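Samik opens its kitchen doors
13 Jul 2025

Restaurants throw open days now. It used to be dairies and fire stations. But Samik, the long room on the corner where the carpet showroom was, mailed out cards inviting the neighborhood to come see how dinner gets made, and I have never turned down a free cracker.

The tour began in the loading bay, next to a pallet of chickpeas. We were given paper hats and told the kitchen had cost more than the dining room, a statement that made sense once we had seen the dining room chairs. The same owners ran Ovska until February, when the lease went and took the good banquettes with it. Regulars will be glad to hear that the smoked eggplant survived the move. They'll be less glad to hear what it costs.

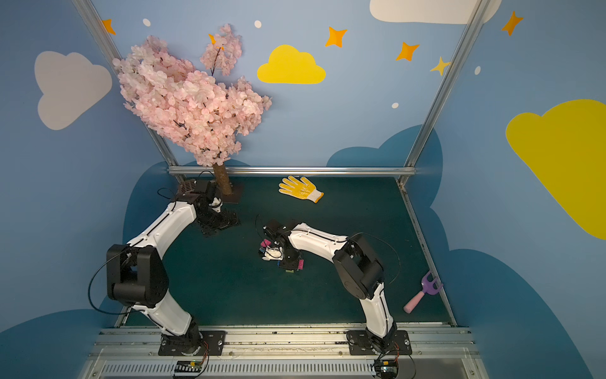

The kitchen is a single straight line, hot end by the wall, cold end by the pass, with the pastry bench in a spot where everyone has to squeeze past it. I asked why and was told the drains were already there. Open days put me in mind of kids' television, with everything arranged to face the guests, and a sky-blue wall with cartoon clouds and stars on it would have suited the mood. What we got was white tile and a laminated sheet about allergens. The bread oven is the thing to see. It came from Bai, weighs more than my car, and had to go in before the front window did. They bake flatbreads in it from noon and we were each handed a piece, blistered on one side and gone before I'd found the butter.

Next stop was the pickle room, kept at a temperature I'd call punishing. There are 1000 jars in there when it's full, and it was full. Turnips, green tomatoes, some kind of plum. Our guide opened four of them for us to try. The turnip was excellent. The plum tasted like an argument, though two people in my group went back for more and one asked whether it was for sale. It will be, eventually, once they settle on a label.

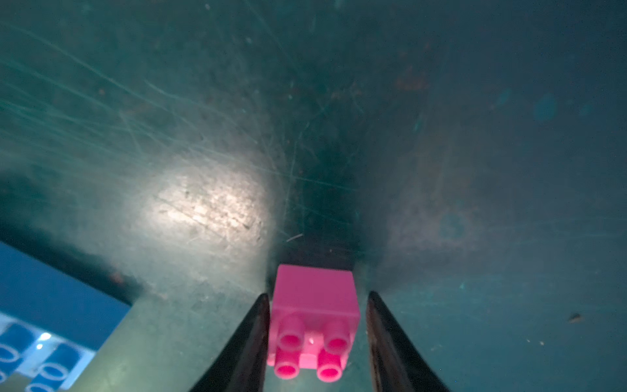 After pickles came the wine, poured in the dining room in amounts a dentist would call a rinse. The list is short and leans heavily on Hasemia, a supplier I knew only for a white so sharp I once cooked with it by choice. The red is much better. It's poured by the glass, and the glass is small.

The menu itself we saw only on paper. It runs to a page and a half, with the half given over to lamb. I'd order the flatbread, the eggplant and whatever pickles arrive, and I'd ask for a seat away from the door to the bay, which doesn't quite close.

Samik serves dinner only for now, with lunch promised once they find another baker. Street parking is hopeless, so use the lot behind the pharmacy. If you want to book, the phone number ends in 3428, and they do pick up, but try before five.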